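Le bras qui trie, c'est quoi ?

Tu commandes un jouet, une brosse, un paquet de gommes. Qui va les chercher dans la caisse ? Parfois un robot ! La société Irnamance en propose un en kit aux entrepôts. Son nom : Etemau.

Dans le kit - un bras, un outil au bout, des caméras et un ordinateur. Les caméras regardent, l'ordinateur choisit, le bras descend. Facile ? Pas du tout. Le plastique transparent brille, les objets se cachent les uns les autres. Toi tu vois tout de suite où attraper. Lui doit calculer.

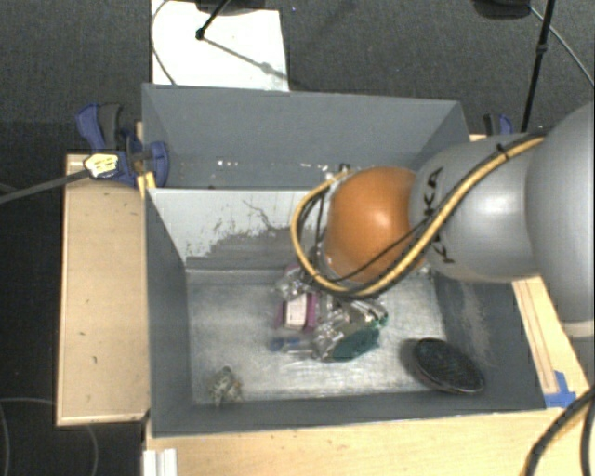

Pour s'entraîner, Etemau a appris avec 300 objets différents. Des mous, des ronds, des tout fins. Il met 3 secondes pour en choisir un. Et s'il rate ? Il recommence, sans raler.

Britta Rieger, qui l'a réglé chez Nullberg : « Les sachets froissés, c'est le plus dur. »

Petit mot à retenir : la pince, ou la ventouse, s'appele le préhenseur. Prochaine fiche en mars - les robots qui roulent.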